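The kitchen is a harder place than the factory

Cor Aerts
February 11, 2018

Every few months a new film appears of a robot arm making breakfast. The arm is steady, the worktop is clean, and the egg ends up on the plate. I have spent most of my working life putting arms into small factories, first at Amari and later on the packing lines at Dulldale, and I am asked after each of these films when such a machine will be on sale. My answer has not changed much. The arm is ready. The hand is nearly ready. The chore is the problem.

Consider what a packing line asks for. At Dulldale the cell picks cartons of one size from a belt and puts them in a tray. The belt brings each carton to the same place, facing the same way, and a sensor stops it there. In a run of 1000 cartons we expect to lose three or five, mostly to a torn flap. That figure is good, but it belongs as much to the belt as to the robot. Take away the belt, tip the cartons on to a table, and the figure falls apart by lunchtime.

A kitchen has no belt. Take a stacked steamer, the kind with tiers that lift off one by one. A person takes hold of the handles, feels whether the tier has come free of the one below, and tilts it a little if it has not. Very little of this is done by eye. A two-finger gripper can close on a flat handle without difficulty. It then has to support a wide load from one side, and the load wants to turn about the fingertips. If the tier sticks, the whole stack comes up with it. If there is water inside, the centre of weight moves during the lift.
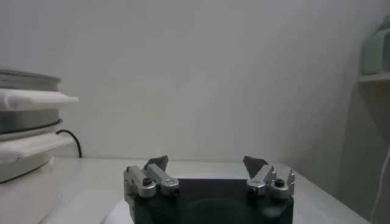 Gripper open, with the tiered appliance to the left. The two handles project towards the middle of the worktop.

None of these difficulties is new, and each has an answer on the shop floor. We would fit a second arm, or machine a special pair of fingers to match the handle, or bolt the base down. The answers are cheap when the same lift is repeated all day. They make no sense for a lift that happens twice a week, followed by wiping a surface, followed by finding a lid.

Cables deserve a paragraph of their own. On the line they run in trunking and stay there. In a house they hang down walls and lie across worktops, and an arm that brushes one can pull an appliance over. Depth sensors are poor at thin objects. Most of the planning software I have used treats the world as a set of solid boxes, and a flex is a bad box. I would rather see a group publish good results on cables than another egg.

The usual reply is that learning will deal with all this. Give the machine enough attempts and it will find the tilt and the tug for itself. I think there is something in it. Last August I watched a trial at Barrera in which an arm learnt to open one drawer, and by the end of the week it did so 20 times in a row. The drawer next to it, with a different handle, took a further three days. The gain is real, though slow, and it is still measured in drawers.

The Wunaner people argue that we should redesign the kitchen instead, with standard handles, fixed docking points and marked surfaces. As an engineer I find this sensible. As someone who owns a kitchen I doubt it will sell. It would amount to installing the belt, and few households will pay for one.

My own guess is that single tasks will come first, in canteens and care homes, where the same pan is lifted often enough to justify the fingers. A machine that can be put down in a strange kitchen and told to clear up needs a sense of touch we cannot yet buy at a sane price. Until it arrives I would ask the makers of these films for one extra number: how many attempts were made before the one we were shown.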